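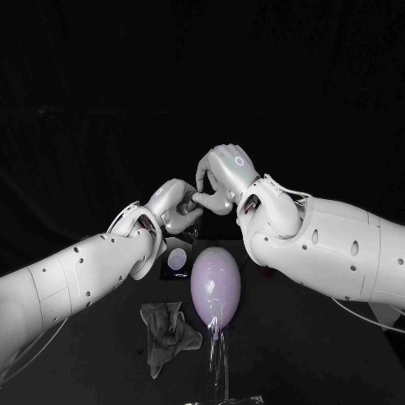 2 min read

Part 2: Setting up your looks in the Rirkley app

Okay, you've signed in, so now comes the fun bit! I set mine up in March, right before Gronik dropped its spring campaign, and I wanted every celebrity bob and slip dress saved in one place.

1. Open Closet and tap New Board. I called mine Campaign Crushes (yours can be classier).

2. Pick the labels you want to follow. I started with Gronik and Liao, then added Kustside for the shoes.

3. Turn on Launch Alerts, or you'll be hearing about the new face of the season from your group chat.

Note: a free board holds 40 looks. I hit 34 on my first night, so go easy on the heart button.

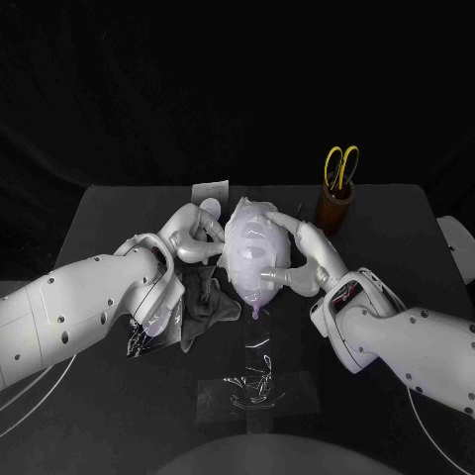 Light purple plastic bag on a dark gray tabletop

4. Drag your favorites to the top row and tap Save. Wait for the check mark before you close the app!

Caution: deleted looks stay in the bin for 30 days, and then they're gone for good. I lost a gorgeous Liao trench coat that way and I'm still sulking.

Sharing a board with a friend is covered in Part 3.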